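Cable tidying: common questions

Grarnthorpe Workshop, Onham. Page updated September. Ask at the desk if yours isn't here.

What do I do with a tangle?
Tip it out first. Find an end. Don't pull. If you can't find an end in five minutes, put it in the tub by the mesh shelves and someone with more patience will have a go.

Can I cut it?
Only if it's under 2 metres or the outer is split. Otherwise leave it whole, long lengths are what everyone asks for.

How should I coil it?
Over-under if you know how, plain loops if not. Two ties per coil. No tape please, it goes sticky and then teh next person has to scrape it off.

Do I need to label it?
Yes. Length and what it's for. Pencil on card tag. "Misc" is not a label.

Where do tags live?
Top drawer, bag of 500. There were 43 left at last look so bring some string and card if you have it.

Can I take a spool home?
Empty ones yes, 50p in the tin. Full ones no. The Rebelo spools stay here whatever, we pay deposit on them.

Are the drop-in hours still Tuesday?
Yes, from 6.30. Door sticks, push hard.

What goes in which tub?
Thin cable in the yellow tub. Mains leads on the hooks. Plugs and adaptors to the Tastau crate under the bench, they do the testing and bring back what passes.

My cable has a kink in it, is it ruined?
Probably fine. Straighten by hand, hang it for a week with a peg on the end. Mains lead with a kink, don't risk it, put it in the crate for testing.

Can you take old phone chargers?
Not at the moment. Full up. Ask again in a month or so.

Where do empty spools go?
On the floor next to the yellow tub is OK for an evening, the dark grey ones with all the little holes especially as they're too wide for the shelf. Stand them clear of the door and dont stack them.

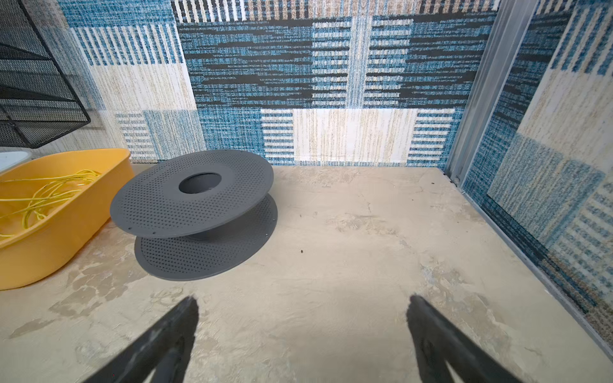 Can I drop things off when you're closed?
No. Bags left outside get rained on and we end up binning the lot.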